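倒放示教数据训练放碗策略，跑了一轮，有涨点也有坑

版块：机械臂 / 模仿学习
发表于 2020-09-19

楼主：半勺洗洁精

先交代背景。我在 Nundatent 实验室做家务操作，手上的项目内部叫 Hivetdale，任务说起来特别土：把台面上的餐具放进洗碗机，再从洗碗机里拿出来放回台面。暑假我和 Tài Lý 两个人轮流遥操作，手都快废了，攒了将近 2000 条示教，绝大多数是"拿出来"这个方向的。

为什么偏科这么严重？因为拿出来好录啊！东西已经插在架子上了，夹住边沿往上一提，挪到台面，松手，完事。放进去就不一样了，要对着那排弯弯曲曲的支撑丝找缝，偏一点就卡住，卡住了就得退回来重来，录十条能扔掉一半。Tài Lý 录到后来开始跟碗架说话，我就知道不能这么搞下去了。

于是有了这个很偷懒的想法：把"拿出来"的轨迹倒着放，当成"放进去"的示教喂给网络。这个思路不新鲜，装配那边早就有人先拆后装，再把拆的过程反过来用。我好奇的是换成腕部相机、图像直接进网络的设定，它还灵不灵。

一、为什么我觉得腕部图像适合倒放

我的直觉很朴素：固定在旁边的相机能看到整条胳膊，胳膊怎么绕过来的，多少带点方向的痕迹。腕部相机视野小，画面里基本就是手里的东西加上架子的局部，单帧拿出来看，放和拿长得差不多。下面这张我在组会上放过，问大家红盘子是要进去还是要出来，会议室里两派人吵了五分钟，最后谁也没说服谁。盘子就悬在上层碗架上方，右边是木台面，两个方向都说得通。
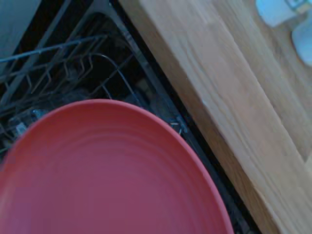 二、具体怎么倒

图像序列倒过来很简单，麻烦的是动作标签。我们的动作是末端位姿的增量加一个夹爪开合量，倒放的时候位姿增量要重新算，不能直接取负号。旋转部分我一开始偷懒取了负，结果策略学出来手腕歪着往架子里捅，调了一个晚上才发现是坐标系的问题：增量是在当前末端坐标系下定义的，倒过来以后"当前"变成了另一头那一帧，得拿绝对位姿从头差分一遍。各位引以为戒。

夹爪更烦。正放的时候，夹爪指令发出去到真的夹住有延迟，倒过来以后延迟的方向就反了，变成东西还没到位手就开始松。我的处理是把夹爪标签整体平移 2 帧，再把开合附近那一小段的权重调高。平移多少是扫出来的，没有什么理论，换一套夹爪肯定要重新扫。

还有速度。人往外拿的时候，刚夹住那一下很慢，提起来以后就快了；倒放以后变成快速接近、最后慢慢插进去，这个刚好是我们想要的，算白捡的便宜。

三、网络和训练

没什么花样。图像过一个预训练的 ResNet，拼上末端位姿，后面接一层 LSTM，输出动作的混合高斯。框架用的是组里的 Grodelov，Eifion Gape 维护的那套，他把数据读取那块写得挺干净，我加一个倒放的 wrapper 没费多少事。

正向的放入示教全部保留，倒放的混进去一起训。比例试过几种，混得太多反而差，后面会说。

四、结果

对照组是只用正向放入示教训的策略。混了倒放之后，真机放入成功率涨了 12 个百分点，每种设置跑 5 个随机种子取平均。成功的标准是餐具松手以后能自己立在架子上，夹爪退开不倒。

涨得最明显的是"找缝"这一段，策略在架子上方会稍微停一停再往下走，只用正向数据的那个版本经常不停，直接往下怼。

翻车也有：

其一，混得太多以后，策略会在架子口来回晃。放下去一点，提起来一点，再放下去，像在犹豫。我怀疑是拿和放的数据在这一段太像了，某个地方漏了方向信息，但是按理说我喂进去的都已经是"放"的方向了，应该没有矛盾才对。这个我没想明白，来求教。

其二，松手太早。平移 2 帧以后好了很多，但是没有根治，碰到薄一点的盘子还是会提前撒手。

其三，架子本身会动。拿出来的时候架子被往上带一下再弹回去，倒放以后看起来就像架子自己先抬起来迎接盘子。真机上当然没这回事。

大家有做过类似东西的吗？尤其想听听来回晃这个问题。代码等我整理完会放出来，现在里面全是绝对路径，不好意思见人。

回复：铁丝网格

抢个沙发。思路我喜欢，但那个 12 个点我要泼点冷水。

你的对照组是"只用正向放入示教"，实验组是"正向放入加上倒放"，数据量差了一大截吧？涨点里面有多少是倒放的功劳，有多少单纯是视觉部分见过的画面多了？你至少要补一个对照：把拿出来的数据按原来的方向喂给编码器做预训练（动作头不共享也行），然后再用正向放入数据微调。如果这样也能涨差不多，那倒放动作标签就没什么用，你只是给 ResNet 开了个小灶。

还有，真机评测每个种子你跑了多少次，帖子里没写。光写 5 个种子没用啊，每个种子要是就试那么几回，平均出来的方差能吓死人。

回复：半勺洗洁精（楼主）

回铁丝网格：你说的预训练对照我确实没做，被你戳到痛处了……我补。共享编码器、分开动作头这个版本改起来不难，机器排到了就跑。

每个种子的评测次数是一样的，初始位置用贴纸标在台面上，所有方法都从同一批位置开始。方差我没贴是因为图还没画好看，下次更新一起放。先说一句，最差的那个种子也没有掉到对照组平均以下。

回复：南边有海

关于来回晃，我猜一个。你用了 LSTM 对吧？

倒放的图像序列从网络角度看，帧和帧之间的变化是反着来的。理想情况下，倒放的"拿"和正放的"放"应该是同一个分布，但是现实里人拿东西的时候会有很多小动作，比如夹住以后先左右松一松，确认不卡了再往上提。倒过来以后就变成：插到底了，左右晃一晃，然后松手。更麻烦的是，有些人拿的时候会先提一点、发现卡了、放回去一点、再提。这种片段正着看是"拿"里面的修正，倒着看就是"放"里面的修正，而且位置全集中在架子口附近。

你混得越多，这类片段占的比重就越大，网络在架子口学到的就是"往下走一点，再往上走一点"。这跟方向信息泄漏没关系，你的示教数据里本来就有晃。

建议把架子口那一小段的高度曲线画出来看看，凡是不单调的先踢掉，再训一版。

回复：半勺洗洁精（楼主）

卧槽，有道理！我刚把高度曲线拉出来瞄了一眼，真的有一堆锯齿，而且一大半是我自己录的（Tài Lý 路过看到，笑得很大声，他录的确实干净一点，哼）。

我先按你说的把不单调的剔了，重新训一版，晚点来汇报。

回复：Manolakis老用户

我从硬件角度说两句。我们这边用的是 Manolakis 的平行夹爪，楼主描述的那种开合延迟我太熟了。你平移标签属于拿软件补硬件，能用，可是延迟跟负载有关系，夹薄盘子的边和夹厚碗的边，从指令到夹紧的时间不是一个数。你平移一个固定值，厚的刚好，薄的就早撒手，这跟你说的第二个翻车现象完全对得上。

我的做法是别用指令当标签，用夹爪实际开度的反馈。倒放的时候就按实测开度来，开度开始变化的那一刻就是真实的接触变化时刻，不用猜平移多少。前提是你当时录了反馈。你录了吗？

回复：半勺洗洁精（楼主）

录了！话题都存下来了，就是训练的时候没用，因为当初图省事直接拿的指令。这个改动好做，谢谢老哥，列进待办。

回复：不吃香菜的卡尔曼

我来唱个反调，希望别挨打。

我觉得倒放这件事在你这个任务上能成，很大程度上是任务选得讨巧。插盘子这种动作，慢、准静态、接触力小，倒过来物理上大体还说得通。换个任务你再试试，往碗里倒水，倒过来就是水自己飞回壶里。擦桌子，倒过来就是把污渍抹上去。哪怕还在你这个洗碗机里，推碗架进去和拉碗架出来，摩擦和卡顿也完全不对称。

所以我希望你写论文的时候别把标题起得太大，什么"时间反演学习通用操作"之类的。老老实实写"准静态放置任务"，审稿人看着舒服，后面想复现的人也不会被坑。

另外你第一节那个论证我不太买账。你说腕部视野小，单帧看不出方向，所以适合倒放。可是网络吃的是序列啊，你用单帧去论证没有意义。序列里有运动模糊、有架子的弹性、有餐具被夹住以后的微小倾斜，这些都带方向。你第三个翻车现象（架子自己抬起来）恰恰说明方向信息就在画面里。

回复：铁丝网格

同意楼上关于标题的部分。第二段我觉得苛刻了一点。序列里有方向痕迹，不等于策略会用到这些痕迹。想搞清楚很容易：训一个小分类器，输入一小段序列，判断是正放还是倒放，看准确率。如果分类器分得很准，再去看分错和分对的片段各自长什么样，这不就有东西写了嘛。

回复：不吃香菜的卡尔曼

分类器准确率高也只说明痕迹存在，说明不了策略受不受影响，你这个实验回答不了你自己提的问题。要看影响，得在训练的时候把痕迹抹掉，比如对倒放和正放的特征加一个对抗损失，再看真机成功率变不变。

回复：铁丝网格

行，那就两个都做，反正干活的是楼主（逃

回复：半勺洗洁精（楼主）

我谢谢你们两位……

回卡尔曼：标题的事我完全接受，本来也没打算吹那么大，Eifion 在组会上说过差不多的话，而且语气比你凶。单帧那个论证我承认写得糙，当时就是想给个直觉。

不过我还是想替单帧说句话。我们后来试过去掉 LSTM，只给当前一帧加末端位姿，倒放照样有帮助，只是两边的绝对成功率都低一些。所以至少在没有时序输入的情况下，你说的那些运动痕迹用不上太多（模糊除外，这个我认，模糊在单帧里也有）。

再补一张，机位还是腕部，看的是架子这一侧。做这类任务最折磨视觉的部分就在这里：铁丝细，里面又暗，底下还有透明的东西。

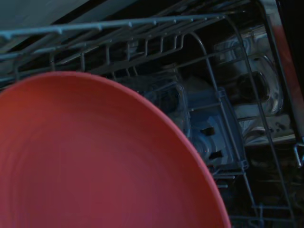
红碗与碗架，后面暗处有透明玻璃杯

回头看特征可视化的时候，我发现网络对红色的边沿特别敏感，对铁丝反而没什么反应。换成白盘子以后掉得厉害，这个在正文里忘了写，属于重大遗漏，自罚一杯。

回复：南边有海

第二张里碗把左下那一大片都挡住了，这个问题不比颜色小。腕部相机最要命的就是夹住大件以后，最关键的接触位置恰好看不见。碗底跟架子碰没碰上，从这个角度完全是盲的。

你的策略能插进去，我猜有很大一部分靠的是末端位姿这个输入。你试过把位姿遮掉，只留图像吗？如果遮掉位姿以后成功率崩了，那你学到的可能是"架子在固定位置，我走到那个坐标就行"，倒放只是多给了一些通往那个坐标的路线。

回复：Manolakis老用户

+1，这个消融一定要做。最简单粗暴的检验：把洗碗机的碗架往外多拉或者少拉一截，别的都不动，看它还行不行。

回复：半勺洗洁精（楼主）

碗架位置我们录的时候是有意变过的，每录一批就重新拉一次，没有卡在固定的地方，所以纯背坐标应该背不出来。但你们说得对，"应该"两个字不值钱，遮位姿的消融我去跑。

颜色这块想听听建议。我目前就做了普通的亮度和对比度抖动，色相没怎么动，怕把木台面和架子的颜色也搞乱。

回复：杯子倒扣着放

潜水很久了，第一次在这个版说话，因为我刚好在做颜色增强！

色相大胆抖，别怕。台面变成绿的也没关系，策略又不靠台面颜色干活，真靠了那更应该抖掉。我们在抽屉任务上一开始也很保守，后来把色相范围开大，新物体上的表现好了一截。要注意的是一条轨迹里面每一帧要用同一组抖动参数，别一帧一个颜色，不然 LSTM 会疯。我在这上面浪费了好长时间，画面跟迪厅似的，训练损失还照样往下掉，特别有迷惑性。

顺便问一个新手问题：倒放的时候，你的 LSTM 隐状态是从倒放序列的开头重新算的对吧？有没有可能中间截取片段训练的时候，正放片段和倒放片段的起点分布不一样？正放的"放"，开头是餐具在台面上；倒放的"拿"，开头也应该是餐具在台面上，可是人把东西放回台面以后手往往马上就缩回去了，结尾那一段特别短特别随意。倒过来就成了一个很仓促的开头。

回复：半勺洗洁精（楼主）

这哪里是新手问题！你说的情况真有。倒放以后的开头就是手从一个奇怪的位置飞过来，一把抓住台面上的盘子，快得离谱。真机上抓取那一步失误变多，我一直以为是台面反光的锅。

可能的改法：开头那段（从接近到抓起）只用正向数据，倒放的只从餐具离开台面以后开始算损失。前面的帧还是喂进去热一热隐状态，但是不回传。大家觉得行吗？

回复：南边有海

行，而且应该比你调混合比例管用。抓取本来就不缺数据，你缺的是找缝那一段，只在那一段借倒放的光就够了。

回复：不吃香菜的卡尔曼

这样改完，这方法就从"倒放示教"变成"在难录的那一小段借用倒放"，我反而觉得更站得住脚了，比原来的说法好。前面语气冲了点，别介意哈。

回复：半勺洗洁精（楼主）

完全不介意，这种帖子没人抬杠才难受。

回复：半勺洗洁精（楼主）

来更新了。

剔掉架子口高度不单调的片段以后，来回晃基本消失了，南边有海猜对了。偶尔还会在口上顿一下，但是顿完就往下走，不会再提起来。混合比例也没那么敏感了，之前混多了就崩，现在混多了只是不再涨。

夹爪换成实测开度以后，薄盘子早撒手的情况少了很多，平移那个参数直接删掉了，舒服。不过 Tài Lý 提醒我，实测开度有噪声，夹住以后会轻微抖动，差分出来是一串小毛刺，得先平滑一下再用。我用了个中值滤波，够了。

铁丝网格要的编码器预训练对照也跑出来了，结论比较尴尬：确实能涨，涨的幅度不小，但是没有追上倒放。也就是说我原来报的涨点里，有一部分得还给"多看了点图"。具体数字等种子跑齐了再贴，现在贴出来肯定又要被你骂样本少。

遮位姿的消融：成功率掉得挺多，两组都掉，混了倒放的那组掉得少一些。看样子图像有在起作用，但位姿确实扛了不少活。南边有海说的遮挡问题我没有好办法，考虑在手腕另一侧再加一个相机，或者上力觉。这个得跟 Eifion 商量，他对往手腕上挂东西一向很抠门，说线多了早晚缠死。

架子弹起来那个还没动。目前的想法是拿的时候录慢一点，让架子少晃，属于从源头解决。缺点是又要录数据，Tài Lý 听完当场装作没听见。

回复：铁丝网格

可以，结论诚实，给你点个赞。预训练对照写进正文，别塞附录。

回复：杯子倒扣着放

颜色抖动试了吗试了吗！

回复：半勺洗洁精（楼主）

在跑了在跑了，参数一条轨迹一组，没有开迪厅。白盘子的结果出来我第一时间来汇报。

回复：Manolakis老用户

中值滤波窗口别开太大，不然开合那一下的边沿会被你抹斜，又变相引入延迟了。我这边是在静止夹持的时候滤得狠一点，开合段几乎不滤，你可以参考。

回复：半勺洗洁精（楼主）

收到，明天改。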